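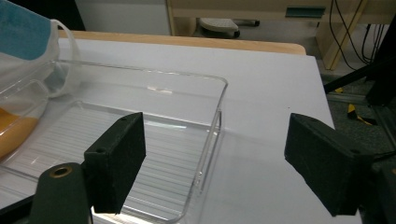
Light is always traveling. It leaves the sun or a lamp, flies in straight lines, and then it meets something. What happens next depends on what the thing is made of. A brick stops the light, so you see the brick and nothing behind it. We call such things opaque. A clear plastic tray, like the one on the white table, lets most of the light go through. We call such things transparent. Between these two there is a third family, called translucent. Wax paper is in this family. Light comes through it, but it gets mixed up on the way, and you see only soft shapes.

Why can you see a clear thing at all?

This is a good question! If all the light went through a window, the window would be invisible, and we would walk into it every day. But a small part of the light always bounces back from the surface. This bouncing is called reflection. Look at a window in the evening, when the lamp is on in your room and it is dark outside. You will see your own face in the glass.

Light also bends when it goes from air into plastic, glass or water. This bending is called refraction. It happens at the edges and corners of clear things, so these places often look brighter or darker than the flat parts. Put a spoon into a glass of water and look from the side. The spoon seems broken at the line of the water. Take it out, and it is straight again.

The windows of Hundstead

In the old town of Hundstead there is a greenhouse with 141 panes of glass in its roof. When it was built, people could not make glass very flat. If you stand inside and move your head slowly, the clouds above you seem to swim like fish. The glass is transparent, but each pane is thicker in some places and thinner in others, and the light bends a little differently in each of them. In June, when the sun is high, you can find wavy bright lines on the floor. Children from Gomstead school go there every year to draw them.

Try it at home

You need a flashlight, a white wall and 7 things from your kitchen. Good choices are a drinking glass, a plate, a sheet of wax paper, a napkin, a plastic lid, a wooden spoon and a piece of foil. Make the room dark. Hold each thing between the flashlight and the wall, and look at the shadow. Is it black, gray or almost not there? Write the name of the thing under one of the three words: opaque, translucent, transparent.

Now fold the napkin once and try again. Fold it once more. After some folds it will move from one list to another. Which list was it in at first, and how many folds did it need?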